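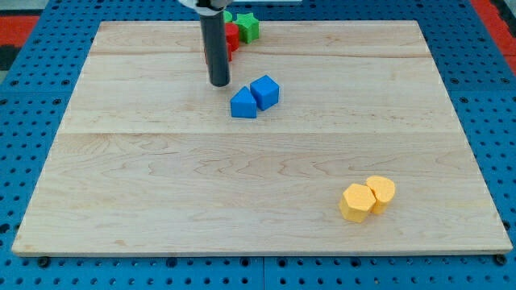 Page last changed: November, by Delphine Fitzsimmons

Larkavano Work Board, large

I've been wanting to write this one up since the first batch came in, so forgive me if I go on a bit. The Larkavano is a big, flat, pale board for putting on top of a bench or table that's full of holes, and if you've ever tried to sort small parts, stack blocks or do a puzzle on a perforated top you already know why I like it so much. Things stand up straight on it! A foam star stays a star on its feet and doesn't end up tilted with one point in a hole.

The wood is a light, creamy maple color with a faint wavy grain. It's built from separate planks, so you'll see thin seams running across the top, one of them close to the far edge. Color varies a little from board to board. I think the plain look is the best part, because anything with a strong color jumps right out against it. Red and green foam blocks look fantastic on it, and they're easy to find again when you've got a bunch of them crowded together at the back.

Size and weight: ask us for the current sheet before you order, especially if your table is made of two panels that meet in the middle. The board will sit across a join happily as long as both panels are level. Ours is on a bright blue pegboard table with bolts at the near corners, and I love the blue and the maple together.

Bolts are not in the box. Tables differ too much in hole size for us to guess, and Waqas Afridi in the parts room would much sooner match them for you than take returns. Send him the hole diameter and the thickness of your table top. Hand tight first, then a quarter turn.

Care is easy. Wipe with a barely damp cloth, dry it right away, and don't leave a wet mug on it. Pencil comes off with a soft eraser. Marker doesn't, or not all of it, and I have the board to prove it. If the edges get rough, go over them with fine sandpaper along the grain.

The foam shapes are sold separately under the Gultus name. They're quiet when they fall over, they're kind to the wood, and the star is my favorite by a mile.

Item number 1122. Price $286, or $76 for a replacement plank if you damage just one (tell us which band it is, counting from the near edge). Orders usually leave us in 2 weeks. Eldana Lencho handles school and workshop orders and can set a board aside while your paperwork goes through.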